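**Plomanville's Small-Company Fund Is Finally Getting Some Love**

4 February 2024

For years the Hassanpour Small Company Index Fund was the one that people scrolled right past on their way to something bigger. It holds 70 stocks, most of them outfits you have never heard of unless you live near one, and it has never had a splashy launch or a clever ticker. So it is a real pleasure to report that money is coming in again, and at a pace the fund hasn't seen since it opened.

Investors added $300 million in the quarter that began in November, according to figures the Plomanville firm shared on Friday. Assets now stand at $440 million. Do the math and you can see how quiet things were before!

"We had the same phone number and the same holdings list the whole time," said Parisa Salehi, who has managed the fund from its first day. "People just started calling."

Part of the draw is price. After the large growth names ran up so far last year, plenty of savers went looking for something cheaper that still pays a dividend, and small companies were sitting there with modest valuations and decent balance sheets. Salehi's fund tracks an index that screens out any firm that has lost money in three of the last four years, so a lot of the junk that drags down other small-cap products never gets in the door. That rule hurt in the speculative rallies. It looks pretty good now.

The holdings themselves are fun to read through (yes, fun). Dadent, a maker of dental chairs and lamps, is the biggest position at 5% of assets. Plidon, which sells valves to water utilities, is close behind and raised its dividend twice in the past year. Below those two you find regional truckers, a seed company, a couple of community banks and a good-sized cluster of industrial suppliers.
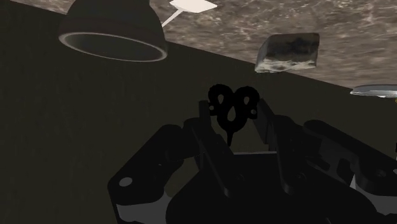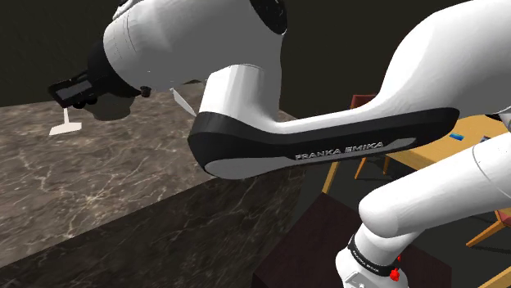 Banks are the piece to watch. They make up a smaller share here than in most small-company funds, and that helped a great deal when lenders sold off last spring. If interest rates come down this year, though, the banks could bounce harder than everything else, and a fund that is light on them would miss some of that. Salehi is comfortable with the trade. The index is rebuilt twice a year, and she expects two or three lenders to qualify at the next review if their loan losses stay where they are.

There is also the matter of trading. Small stocks can be thin, and a rush of new cash has to go somewhere. So far the fund has kept close to its index, with the gap between the two narrower last year than the year before, even with all that buying at the end. The portfolio team spread its larger purchases over several days and leaned on the opening and closing auctions, an old-fashioned approach that seems to have worked nicely.

None of this makes it a fund for rent money. Small companies fall fast when the economy sours, and this one had a rough stretch two summers ago that sent a good number of its early holders packing. Anyone buying in now should be ready to sit through another one. But for a long-term account that is already stuffed with giant tech names, a portfolio of valve makers and seed sellers is a genuinely different thing to own, and it's great to see more people giving it a look.

The firm's next shareholder call will cover the index review and a proposed fee cut, which Salehi said would take effect in the summer if the fund's board approves it. Questions can be sent in ahead of time through the Hassanpour website.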